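Start Magazin Wohnen Küche Reise Abo Suche

Die Küche, in der niemand kocht

Es gibt Küchen, die haben mehr gekostet als das Auto davor, und ihr meistbenutztes Gerät ist der Wasserkocher. Im Studio Lostura, wo ich mich an einem Mittwoch beraten ließ, nennt man so etwas »Lebensmittelpunkt«. Die Beratung dauerte bis kurz vor sechs, danach gab es Pizza aus dem Karton.

Das Angebot: 2.863 Euro allein für die Arbeitsplatte. Auf meine Frage, ob man darauf auch Zwiebeln schneiden dürfe, folgte eine Pause. Man dürfe schon, hieß es. Mit Unterlage.
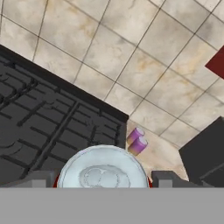
Meine Großmutter hatte 11 Töpfe, ein stumpfes Messer und einen Herd mit schlechter Laune. Daraus kamen Sonntagsbraten für die halbe Straße. Heute verspricht der Katalog von Trimeo Schubladen, die sich auf Zuruf öffnen, und ich frage mich, mit wem ich dann noch streiten soll.

Gekauft habe ich am Ende die kleine Lösung für 1.707 Euro, samt Dunstabzug mit fünf Stufen. Ich benutze die zweite. Sie übertönt den Lieferdienst an der Tür recht zuverlässig.

Auch interessant
Tamodance: Tanzkurs für Menschen ohne Knie
100 Gewürze und immer nur Salz
Zu Besuch in der Bäckerei Sakalauskas
Im April auf den Balkon: eine Warnung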